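Folding on the bed vs. folding at a table
Home & Laundry > Clothes care and storage

lzanetti
Posted 28/03/2020

I have been trying to get a regular folding routine going and I keep running into the same problem, so I thought I would ask here. I fold everything on the bed. There is no table in the room that is free, and the kitchen table is used for meals and homework.

Shirts and towels come out fine. The trouble is high-neck tops. The collar stands up, the sleeves slide around, and by the time I put the top in the drawer it is a lump. I have 4 of them in nearly the same cream color and I wear them from December until it warms up.

Is there a fold that works for these on a soft surface? Or do I need to give up and hang them?

Liliana

patwary_s
Hang them. A high collar never lies flat and you will be fighting it every week. I use the thin Cerko hangers, 100 to a box, and I have not folded a top in years.

ruggiero_e
I would not hang anything knitted. The shoulders get bumps and the whole thing grows longer. Fold them, but do it on something hard. A bed gives way under your hands and every wrinkle in the sheet goes into the fold. I keep a Thaler cutting mat under the bed, the large sewing size, and pull it out on laundry day.

lzanetti
They are not heavy knits, more like a thick T-shirt with a ribbed hem. I don't know if they would stretch.

Pictures of the bed and the folding are below. The room is not finished either – the floor by the window is still the pile for bedding and clothes.
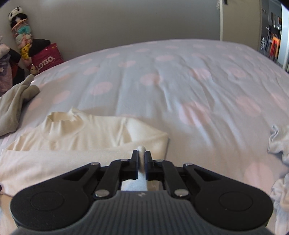
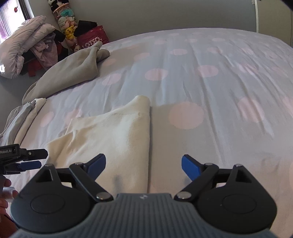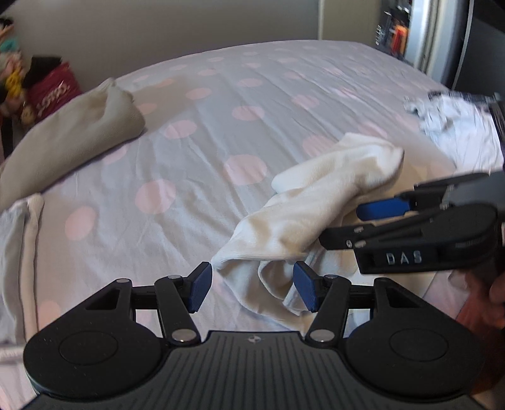

My usual order is sleeves in first, then sides, then bottom up to the collar. I do the towels the same day and they go in the hall closet. The drawer I use for tops is shallow, so whatever fold I end up with has to be fairly flat. Rolling did not work, the drawer would not close.

ruggiero_e
Your order is where it goes wrong, in my opinion. Lay the top face down, smooth the collar down toward the back first and keep it there. Then fold one side in with its sleeve, then the other side. Fold the bottom up in 2 steps and not all at once. The collar ends up inside and it can't stand up again.

And pull the sheet tight before you start. It takes a few seconds and it makes a difference even if you stay on the bed.

elisa.p
I disagree about putting the collar inside. I did it that way for a whole winter and got a crease across the neck that showed every time I wore the top. I leave the collar sticking out past the fold and line the tops up in the drawer with the collars alternating, one toward the front and one toward the back. The stack stays level that way.

The bed is fine. I'm tall and folding at a low table hurts my back. On the bed I can kneel on the floor or sit next to the pile.

patwary_s
Still say hang them. You are all spending a lot of time on a few tops.

elisa.p
Some people don't have closet space, Shafiq.

benedetta_b
For the drawer, Plinex makes a divider that stands the clothes on edge. Mine is set for a 140 mm drawer, but check the height of yours before you buy one. High necks do all right standing up if the neighbors hold them in place. They fall over when the drawer is half empty, so it's not perfect.

One more thing on the pile by the window. I used to have the same pile and I stopped it by sorting before I carried anything into the bedroom. Bedding goes in one bag, clothes in another, and the bedding gets put away first. It takes up the most room and once it's gone the rest looks like less work.

lzanetti
Thanks, everyone. I tried the face-down fold on one of the tops and the way Elisa does it on another. The first one is neater to look at. I'll wait and see about the crease.

Pulling the sheet tight helped more than I expected. I might still get a mat, but I would need somewhere to keep it, as the space under the bed is full.

Benedetta, my drawer is 100 mm inside, so standing them up is out. Does Plinex have a lower one?

benedetta_b
I don't think so. Prokis has a low tray for flat stacks, but it's fabric and the sides sag after a while. I sent mine back.

ruggiero_e
A shoebox lid does the same job for a shallow drawer. Cut one short side off so you can slide the stack out.

elisa.p
Let us know how the neck looks after a week or two. If there's no crease on yours I may go back to doing it that way – it could have been the fabric on mine.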